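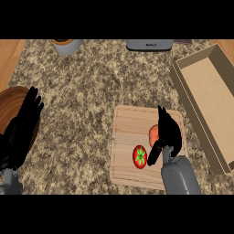
A small red tomato on a cutting board. The Salameh tomato goes on sale in market stalls this month.

Old valley tomato returns to market after growers save seed line

A small tomato that had nearly dropped out of cultivation will be sold again this October, after a group of growers spent six seasons rebuilding the seed stock from a handful of plants.

The variety, known locally as the Salameh, is a late tomato once common in kitchen gardens along the Jusero River. It was passed over by commercial farms in the second half of the last century, when buyers wanted larger fruit that could be picked green and shipped. By the time the Jusero Seed Exchange began looking for it, only one household was still growing it on purpose.

Apolline Delaunay, who runs the exchange from a converted packing shed outside the town of Nevus, said the first season went badly. Most of the seed was old and did not sprout, and a cold spring killed part of what did.

"We had one tray by the end of May," Delaunay said. "I slept badly that whole month. If we lost the tray we would have been back to asking people to look in their freezers."

The plants that survived were grown under netting to keep them from crossing with other tomatoes. Seed was saved only from those that matched older descriptions of the variety: a compact plant, late to ripen, with small fruit and thick skin. Plants that grew too tall or fruited early were pulled.

The thick skin is part of the reason the Salameh fell out of favor, and also part of the reason some cooks still ask for it. The fruit keeps well into the fall on a shelf in a cool room. Families in the valley used to pull up entire plants before the first frost and hang them upside down in a barn, picking from them as late as December.

This year the exchange placed seedlings with 80 growers, most of them home gardeners with a few rows each. Three are market farms. The largest, Himura Farm, planted a quarter acre on a south-facing slope above the river and expects to supply most of the fruit sold at the Nevus market through the end of the season.

The farm started its seed in a heated greenhouse in March and moved the plants outside in the last week of May. Picking began in mid-September, later than for any other tomato on the farm. Workers there go through the rows twice a week and leave anything that has not fully colored.

Prices have not been set for the whole season. The first boxes will be sold by weight at the same price as the farm's other tomatoes, and the exchange has asked growers not to charge more for the name.

"It was a poor person's tomato," Delaunay said. "You grew it so you would have something in November. I would like it to stay that way."

How long the Salameh has been grown in the valley is not settled. The town was founded in 1762, and a popular story says the seed came with the first families. Delaunay said she has found nothing to support that. The earliest written mention she knows of is in a household account book from the late 1800s, which lists "Salameh's small red" among the seeds traded with a neighbor. Who Salameh was is not recorded.

The exchange has kept copies of the relevant pages at its office, along with recipes collected from older residents. Most are simple. One calls for the tomatoes to be halved, salted and left in a low oven overnight. Another is for a cold relish with onion and vinegar, eaten with boiled potatoes. Several people gave nearly the same recipe for a soup made with stale bread, though they disagreed on whether the skins should come off first.

Growers have also reported problems. The plants did poorly in heavy clay, and gardeners on the north side of the river lost fruit to splitting after a week of rain in August. A few said the flavor was flat when the tomatoes were picked early and ripened indoors. The exchange now advises leaving the fruit on the vine until it is red all over, unless frost is expected that night.

Splitting will be the main thing the exchange looks at next year. Seed is being kept separately from plants that came through the August rain with little damage – a small group, according to Delaunay – and will be grown beside the regular stock for comparison. She said it would take several more seasons to know whether the difference holds.

Part of this year's seed will go into cold storage at two separate sites. The rest will be offered to gardeners in the valley over the winter, in packets large enough for a short row. Anyone who takes a packet is asked to bring some seed back the following fall, and a short guide to cleaning and drying it will be included.

The exchange is also still looking for two other local vegetables, a yellow pole bean and a flat winter onion. Residents who think they may have either one can bring seed or a sample to the packing shed on market mornings. Labeled envelopes are preferred, but Delaunay said unlabeled jars are welcome too.

The Nevus market opens at 8 a.m. in the square behind the post office. Salameh tomatoes will be sold at the Himura Farm stand and at the exchange's own table until the crop runs out.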